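Ticket 879 – Put-away task stops after first item
Status: Open
Priority: Normal
Site: Altholm, test room
Opened by: Patricio Palma
Assigned to: Prurkcombe support
Date: 27 February 2025

Summary

The robot should take the things from the top of the drawer cabinet and put them inside the bottom drawer. It is a small chore and my colleagues at Durán ask me every week if the machine can do it already. My answer for the moment is no, and I would like your help to understand why.

What we expect

The drawer is opened by us before the start, so opening is not part of the problem. The robot picks an item, moves over the open drawer, lowers the arm and releases. Then it goes back for the next one. When the top is free, it reports "done" and waits.

What happens

The first item goes well in most runs. For the second item the arm goes down, touches the object and stays there. After 46 seconds the program reports "grasp not confirmed" and the arm returns to the home position. There is no error light. If I start again by hand, it goes to the same item and does the same.

With flat packages it is worst. With a can standing upright we almost never have the problem. The bowl is in the middle – sometimes it is taken by the rim and sometimes the gripper closes beside it.

Steps I have tried

1. Restart of the arm controller. No change.
2. New calibration of the head camera with the Dirketti board, two times. The position error became smaller but the stop is the same.
3. Grip force from the default value to the next level. The chip bag was damaged, the flat package was still not lifted.
4. Time limit from 46 seconds to a longer one. It only waits longer.
5. Order of items changed, so the flat package is first. Then it stops already on the first item.
6. Cabinet moved nearer to the robot base by a hand's width. I had the impression it was better, but after 19 runs I cannot say this with certainty.

From these tests I believe the planner wants to hold the package from the top, and from the top there is nothing to hold. A person would push it to the edge and take it from the side. I did not find an option for this in the manual. The chapter about grasp types speaks only of boxes and bottles.

Questions for support

Is there a setting to allow pushing before grasping? If not, is it planned for the May release?
Can the program skip an item after a failed grasp and continue with the others? For us three items out of four would be already useful.
Is the value 2000 in the contact threshold field correct? Our other unit shows the same number, so I did not touch it.

I can send the logs of all runs. Please tell me which format you prefer, the last time the file was too large for your upload page.

Attached: flat package, arm in contact.

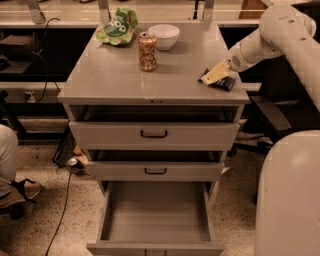
Eulalia Rivadeneira: Thank you for the clear list, Patricio. Please leave the threshold at 2000, it is the correct value for your gripper. Skipping after a failed grasp is possible now – set "on_fail" to "next" in the task file and load it again. Pushing before grasping does not exist in your version, and I can't promise it for May. For the logs, the compressed format is fine, and only the runs with the flat package, please.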